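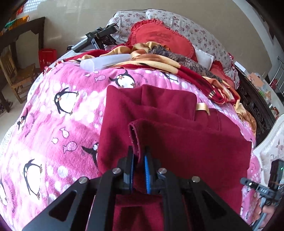 작업 기록 2022-12-29
Mullness 생활섬유 작업실, 침구 정리 및 보관
기록: Nusrat Swati
검토: Eglė Paulauskas

1. 목적

겨울 침구 보관 절차 개정에 앞서 플리스 담요의 접기 방식을 재검토한다. 지난 July 회차(이하 7월 회차)에서는 얇은 면 홑이불만 다루었으며, 당시의 접기 순서를 플리스에 그대로 적용하였을 때 모서리가 밀리고 접힌 면의 두께가 고르지 않다는 의견이 접수된 바 있다. 금회에는 침대 위에서 담요를 펼친 상태로 시작하여 가장자리를 들어 접는 방식을 기본으로 한다. 별도의 작업대는 사용하지 않는다. 실제 가정에서 담요를 접는 장소가 대부분 침대 위라는 점을 고려한 것이다.

2. 대상 및 배치

주 대상은 어두운 붉은색 플리스 담요이다. 한쪽 모서리 근처에 옅은 색 새틴 리본 고리가 박음질되어 있어 방향을 확인하는 기준점으로 삼는다. 7월 회차의 홑이불에는 이러한 표식이 없어 접는 도중 위아래를 혼동하는 경우가 있었다. 향후 기록에서 이 모서리를 '고리 모서리'로 통일하여 표기한다.

바닥이 되는 침대 덮개는 분홍색 바탕에 흰 물방울무늬가 있고 펭귄과 물고기가 인쇄된 제품이다. 담요와 색 차이가 뚜렷하여 담요의 경계를 눈으로 따라가기에 적합하다. 다만 덮개가 담요와 함께 끌려 올라올 경우 무늬가 기울어지므로, 접기 전후로 무늬의 방향을 확인하여 덮개가 밀렸는지 판단한다. Paulauskas의 제안이며 금회부터 절차에 반영하였다.

침대 머리 쪽의 물품은 치우지 않고 그대로 둔다. 붉은색 하트 모양 주름 장식 쿠션, 작은 흰색 사각 쿠션, 잔꽃무늬 베개가 이에 해당한다. 그 앞쪽에 모아 둔 붉은색과 황금빛 주황색의 새틴풍 천, 회갈색 무늬 스카프는 2차 분류 대상으로, 담요 작업이 끝난 뒤에 다룬다. 반투명한 흰색 플라스틱 원통형 용기도 같은 자리에 두었다.

3. 절차

가. 담요를 펼쳐 대체로 직사각형이 되도록 가장자리를 맞춘다. 손바닥으로 누르며 쓸어내리는 동작은 기모가 한쪽으로 눕게 되므로 삼간다.

나. 가장자리를 잡아 들어 올린다. 이때 한 겹만 잡으면 늘어나는 경향이 있으므로 접힌 단을 함께 잡는다. 들린 부분은 담요 중앙을 향해 길게 솟은 주름이 되며, 이 주름의 방향이 접는 선과 어긋나면 내려놓고 다시 잡는다.

다. 들어 올린 단을 맞은편 가장자리로 옮긴다. 고리 모서리가 안으로 말려 들어가지 않았는지 확인한다.

라. 같은 방법으로 한 번 더 접는다. 총 2회 접기를 기준으로 하고, 선반 폭에 맞지 않을 때에만 추가로 접는다.

마. 접은 담요를 4시간 동안 눌림 없이 두었다가 보관함으로 옮긴다. 위에 다른 침구를 얹지 않는다.

4. 보관 관련 사항

보관 선반의 안쪽 폭은 98 cm이다. 종전 절차서에는 이 수치가 누락되어 있어 담당자마다 접는 횟수가 달랐다. 개정본 첫 면에 기재하기로 한다.

보관함은 Jeltent 천 보관함과 Cullum 뚜껑형 보관함을 병행하여 검토 중이다. Jeltent는 통기가 되는 대신 옆면이 무르고, 여러 장을 쌓으면 가운데가 부르는 문제가 있다. Cullum은 형태가 유지되나 뚜껑을 닫으면 플리스가 눌려 꺼낼 때 접힌 자국이 남는다. 플리스는 Jeltent, 면직물은 Cullum으로 나누는 안이 현재로서는 타당해 보이나, 선반 한 단에 두 종류를 섞어 놓을 경우 높이가 맞지 않는다. Paulauskas는 단별로 종류를 고정하자는 의견이다. 본인은 가장 아랫단을 비워 두는 편이 우선이라고 본다. 결론은 내리지 않았다.

새틴풍 천은 플리스와 맞닿게 보관하지 않는다. 플리스의 잔털이 매끄러운 면에 옮겨 붙어 제거에 시간이 걸린 사례가 종전 기록에 있다. 사이에 얇은 면포를 끼우는 것으로 충분한지, 아니면 별도의 함을 써야 하는지는 2차 분류 때 확인한다. 스카프는 접지 않고 말아서 보관하는 방안을 시험한다.

5. 세탁 및 표식

세탁은 종전과 같이 Pētersons 세탁소에 위탁한다. 위탁 시 고리의 박음질 상태를 접수증에 적어 보낼 것. 반납된 담요의 고리가 풀려 있을 경우 세탁 이전의 상태인지 구분할 방법이 없다는 지적이 있었다. 접수증의 비고란이 좁으므로 '고리 양호' 또는 '고리 보수 필요' 두 가지 표현만 사용한다.

관리표는 담요 본체에 핀으로 고정하지 않는다. 고리에 실로 묶되, 매듭은 풀 수 있는 것으로 한다. 표에 쓰는 관리 번호는 2000번대를 겨울 침구에 배정하였으며, 여름 침구의 번호 체계는 변경하지 않는다. 기존 표가 남아 있는 물품은 교체가 끝날 때까지 두 표를 함께 달아 둔다.

6. 용어에 관한 메모

절차서 초안에서 '단', '가장자리', '접힌 선'이 혼용되고 있다. 다음과 같이 정리한다. '가장자리'는 펼친 상태의 바깥 경계, '단'은 손으로 잡을 수 있도록 접혀 있는 가장자리, '접힌 선'은 접기를 마친 뒤 생기는 선을 가리킨다. 7월 회차 기록은 소급하여 고치지 않고 표지에 용어 대조표를 붙인다. 침대 덮개는 '덮개', 플리스 담요는 '담요'로 줄여 쓰며, '이불'이라는 표현은 솜이 든 것에만 사용한다.

7. 검토 의견 (E. Paulauskas)

절차 나항의 '다시 잡는다'는 기준이 모호하다. 주름이 얼마나 어긋났을 때 다시 잡는지 작업자가 판단하기 어렵다. 각도를 수치로 정하는 것은 현실적이지 않으므로, 주름의 끝이 맞은편 가장자리의 중앙을 향하는지를 기준으로 삼기를 제안한다.

또한 마항의 대기 시간은 면직물 기준을 옮겨 온 것으로 보인다. 플리스에도 같은 시간이 필요한지 근거가 없다. 당분간 유지하되 근거 미확인으로 표시해 둘 것.

회신 (N. Swati): 두 의견 모두 수용한다. 나항은 제안된 문구로 교체하고, 마항에는 각주를 단다. 개정본의 문안은 거의 완성되었으며 남은 것은 보관함 배치 항목이다.

8. 다음 작업

새틴풍 천과 스카프의 2차 분류.
원통형 용기의 용도 확인 후 물품 목록에 등재.
쿠션류의 보관 여부 결정. 하트 모양 쿠션은 주름 장식이 눌리지 않도록 별도 칸이 필요함.
선반 아랫단 비우기. 현재 놓인 물품의 이동 장소를 Paulauskas와 협의할 것.
관리표용 실 보충. 흰색 외의 색도 가능함.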